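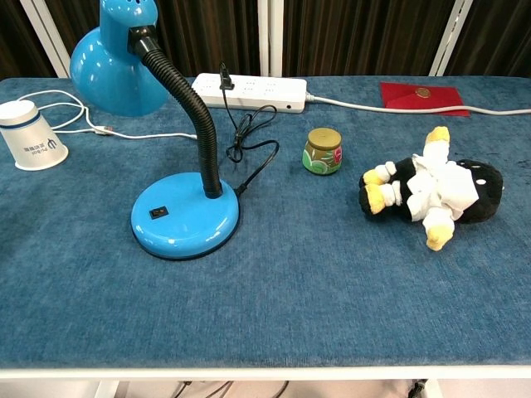
Natsumi Imai wanted to know whether we could put the whole order off until April, and she asked it before I'd even gotten my laptop open. Fair question! It was the first one at our equipment meeting on 9/29/22, and we spent most of the afternoon on it.

So, news from the Stanport office for everyone who couldn't dial in: we're going ahead with the second tabletop workstation, but in two steps. The arms and the controller get ordered now. The spare hands wait for the April budget, when Faisal Jafri thinks we'll have a better idea of how fast we go through fingers. (I argued for buying the spares now and lost. I'm over it. Mostly.)

We had two quotes on the table, one from Okard and one from Claltico. Okard came in lower on the hardware, but their support plan is billed by the visit, and once Kaede Kamata added in the visits we logged on the current station the two totals were nearly the same. Claltico puts the first year of service in the price and promises delivery in 21 days. Okard wouldn't commit to a date in writing, and I think that's what settled it for most of us.

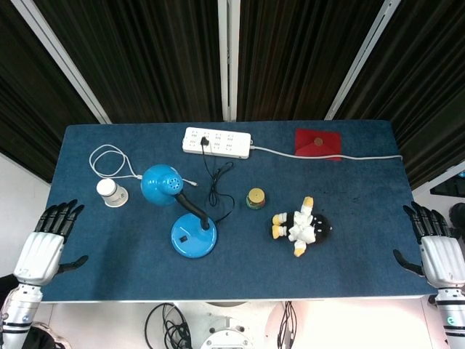

I also brought up the small stuff, which always gets left out and always comes back to bite me. Last time we budgeted for the big items to the dollar and then I was filing expense slips for cables, cloths, power strips and desk lamps for weeks afterward. The final pile came to $478, and every bit of it went through my own card first! This time there's a separate line for tabletop items and wiring, and Yasuo Yoshida has agreed to sign off on anything under $100 without a form. Thank you, Yasuo.

Floor space is the part we haven't solved. The Ishida room has the outlets but a narrow door, and Natsumi Nishimura still has to measure it against the shipping crate. If the crate won't go through, we either unpack in the hallway or swap rooms with the test group, who've already told me they aren't thrilled with that idea (I did offer donuts).

Training got a few minutes at the end. Claltico will run two sessions for us, both included, and I'd like at least one person from each shift in the first one. Let me know if you want a seat. The purchase order goes out as soon as Kaede has the signed quote back, and I'll post the delivery date on the group page once we have it.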